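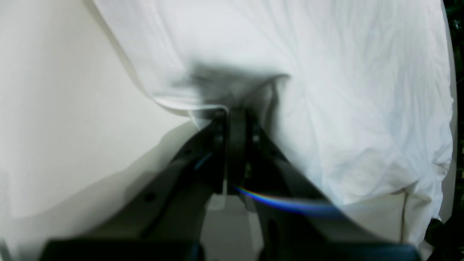

How to Watch an Away Game at Kisdale

April 20, 2021
By the Polen Soccer desk

Falport plays at Kisdale twice a season, and every time a few hundred of our fans discover the stadium as if it had been built that morning. Do it this way and you'll see most of the first half.

1. Buy your seat early. Away fans get the upper corner, sections 309 to 315. Ask for 309 if you like seeing both goals. In 315 there is a roof post, and you will come to know it well.

2. Print the ticket. The gate scanners read phones in good weather and in good moods. Fold the paper once, away from the bar code.

3. Take the number 2 bus from the station and get off at Cui Street. The stop named Stadium is for the old stadium, now a tire store. It's a decent tire store.

4. Go in at Gate 2. The signs point away fans to Gate 5, which was closed in March and still has a line. 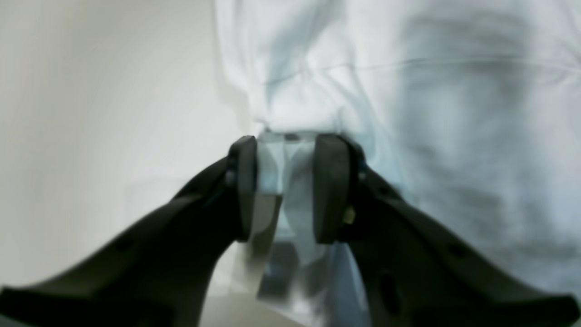

One reader wrote in after our last guide to say Gate 2 is fine until half an hour before kickoff, and after that you're better off walking all the way around to the river side, where the line is shorter and the stewards have given up searching bags. We tried it. The walk is long, but the reader is right about the line.

5. Eat before you go. The stand behind the away corner sells pretzels and a hot drink it won't name. If you must, go in the 35th minute, when the line is short and Kisdale is usually passing it around the back anyway.

6. Dress for the upper deck. The wind comes in over the open end and stays for the whole game. Wear one more layer than you think you need and put the team shirt on top.

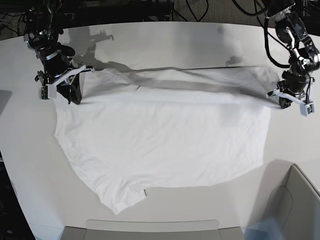
Leave the umbrella at home too, because they'll take it at the gate and you'll get somebody else's back.

7. Plan on waiting at the end. Away fans are held in their seats until the home crowd clears, win or lose. After a loss it feels longer. The last bus to the station waits for no one, so check the time before you start singing.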